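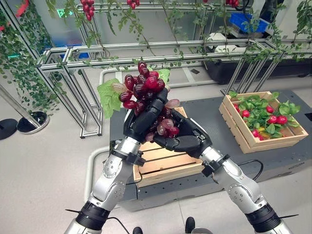
Plelus planning software: frequently asked questions

Last updated February 25, 2018

What does Plelus do?

It plans motion for two arms working on the same object. You give it a target pose for the object, and it works out paths for both arms and the finger joints so that the hands stay in agreement. It does not find the object. Perception comes from Nakitz or from whatever you already run.

Can it pick fruit?

It can plan a two-handed hold on a bunch of artificial grapes and a path to an open crate. We would be careful about reading more into it than that. Artificial grapes don't bruise, don't leak and don't drop off the stem when you squeeze them. We have no results on real fruit and we don't quote any.

Why use two hands for one bunch?

Fair question. For a small cluster, one hand is simpler and you should probably use one. A large bunch sags around a single grip, and the planner handles sag badly. With a second hand underneath, it can treat the bunch as nearly rigid. That is a shortcut in the model, and we'd like to get rid of it.

Does it plan around leaves and vines?

Only as solid obstacles. A leaf in the point cloud is a wall as far as Plelus is concerned, so in dense foliage it will often report that no path exists. You can turn off a region by hand in the config file. Please don't turn off the frame rails.

How fast is it?

Median planning time in our October test set was 243 milliseconds, over 42 start poses, on a desktop machine. Medians flatter everyone. The slow cases are the ones with the wrists close together, and those are the ones you will care about.

Is there any learning in it?

No. It is a sampling planner with a grasp scorer on top. A vendor may tell you theirs "understands" grapes. Ask to see it run on a bunch it wasn't tuned for.

Does it work with Zinport?

Version 2 does. Older Zinport drivers drop finger messages under load - we have seen it often enough to stop supporting them.

What about the Doležal simulator?

The export works. Contact between fingers and soft objects in simulation is mostly guesswork, so check hand forces on hardware, at low speed, before you trust a plan.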